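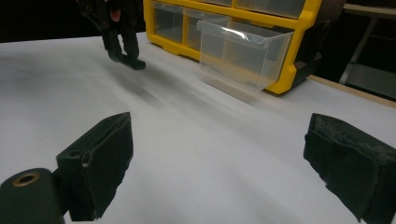

The small-parts bench at Altley, white top, with the yellow organizer at the far side.

The Altley open day ran from 10 a.m. to mid-afternoon in August. I went for the storage section, having 693 line items of fasteners and electrical spares to rehouse at our own shop in Jerkudby. The tour covers three rooms. Small parts are in the second, and most visitors passed through it quickly on the way to the Rustex coating line.

The organizer on the bench is a portable type: yellow frame, dark back section, clear plastic drawers, carrying handle on top. Drawers are laid out three by three. Altley assigns one job to each case and carries the whole case to the bench, so nothing is decanted into trays. Their stores list shows 112 cases in service, of which 73 were signed out in July.

Points noted for our own use:

Clear fronts cut down on labeling, but M3 and M4 washers still need a printed tag.

A white work surface is worth having. Dropped black screws show up on it at once – our green mats hide them.

Nine drawers suit a short job. For anything over 40 line items Altley moves to wall cabinets supplied by Byun, which were in the third room and locked during the visit.

Drawer stops were discussed at some length. A drawer left partway out is easy to pick from with one hand, though the load then sits forward of the case, and heavy contents belong in the bottom row.
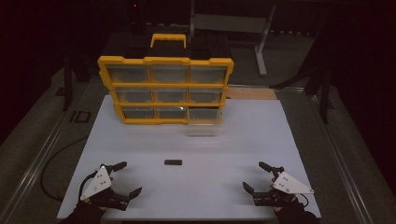 One visitor from another shop objected that bottom-row drawers are the slowest to reach into, and that she would put the most-used parts in the middle row whatever they weighed. Altley's answer was that their cases are packed by weight first and frequency second. The written packing rule is one page, and copies were at the front desk.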